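Skamden Outdoors Board > Waterfowl and Upland > Season Talk

Thread: North unit draw blinds moving to a Tuesday pickup

mudflat_ray
Has everyone seen the notice for the north unit? Starting in November the draw permits have to be picked up in person on Tuesday before 7 p.m. No more grabbing your card at the check station the morning of the hunt. If you don't show, your blind goes back in the pool for walk-ins. I drive an hour and a half each way and I work days. I don't see how I make that.

indau_creek
I saw it. They had 149 no-shows last season, by their own numbers, and every one of those was a blind that sat empty while people waited in the lot. I waited in that lot plenty of times. I'm fine with the change.

mudflat_ray
I'm not arguing that no-shows aren't a problem. Charge a fee for them. Making people drive in twice for one hunt is a fix for the locals and nobody else.

Troels Kirkegaard
I hunt the north unit more than anywhere else and I'm with Ray on this one. The old system worked if you had a partner, because either name on the card could sign in. The new one says the permit holder has to appear. I called and asked if my brother could pick mine up with a note and they said no.

For what it's worth, I still have the spare set for the boat ramp gate from when the club leased that side. I got them out last night to see if they had a number stamped on them, in case the office wants them back before the season. 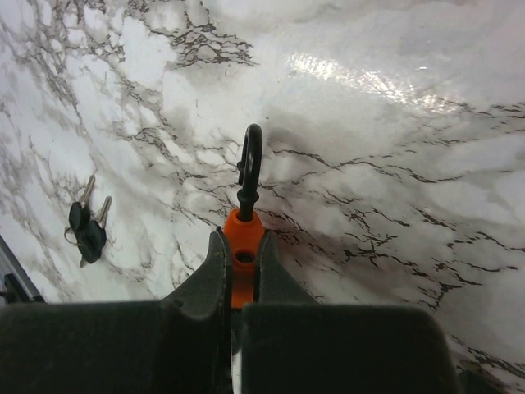
The other thing in the notice is the parking. The lower lot closes at shooting time plus one hour, so if you pick a blind past the second levee you'll be walking your decoys in from the road. It's 770 yards to the first blind from there and a lot farther to the good ones. Get a cart with real tires.

coldhands
Wait, the lower lot closes? Where does it say that? I only got the one page.

Troels Kirkegaard
Second page, near the bottom, under vehicle access. You have to scroll past the map.

coldhands
Found it. That's worse than the pickup rule if you ask me. I can move my schedule around. I can't carry two dozen mallards and a dog stand half a mile on my shoulder.

indau_creek
You can if you leave a dozen of them home. I've hunted that unit with nine decoys and done as well as anybody. The birds coming off Hakia in November have seen every big spread there is by the time they get down here.

sprig_and_teal
Depends on the day. With wind I agree. On a flat calm morning I want more on the water and something moving. We ran a jerk cord on blind 2 last year and it was the only thing that turned them.

Back to the pickup, has anyone asked for it to be open longer? A 7 p.m. cutoff is early. If it ran to 9 I think most of the complaints would go away.

mudflat_ray
9 would work for me. I'd still be unhappy about the gas.

indau_creek
Then write and ask for 9. Comments are open until the end of the month. I'd sign that one.

Troels Kirkegaard
I'll put a letter together. I set up at the table in the back and got a page done before I had to quit. Main points are the later cutoff, letting either partner sign, and leaving the lower lot open until noon. If anybody wants something added, say so here and keep it short.
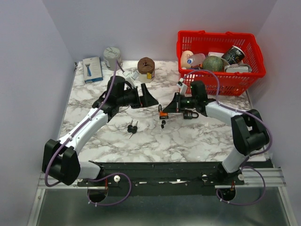 The table in the back.

sprig_and_teal
Add the walk-in line. If a blind goes back in the pool they should post it the night before, so people know there's something to drive to.

coldhands
Second that. And please ask what happened to the gravel. The road past Sveinbjörnsson's field was supposed to be done by now and I bottomed out there twice during teal season.

indau_creek
The gravel is the county. Different office. Don't put it in the same letter or they'll use it as an excuse to forward the whole thing.

coldhands
Fair enough. I'll call the county.

mudflat_ray
Does anyone know how many permits they give out in a season now? I thought it was 900 but that was before they took out the east blinds.

Troels Kirkegaard
Still 900 in the notice. They shortened the weekday hunts and added a few on weekends. I'd like to see the split before I say anything about it, so I'm leaving it out of the letter.

sprig_and_teal
Works for me. Post it when it's done and I'll pass it along to the guys at the ramp.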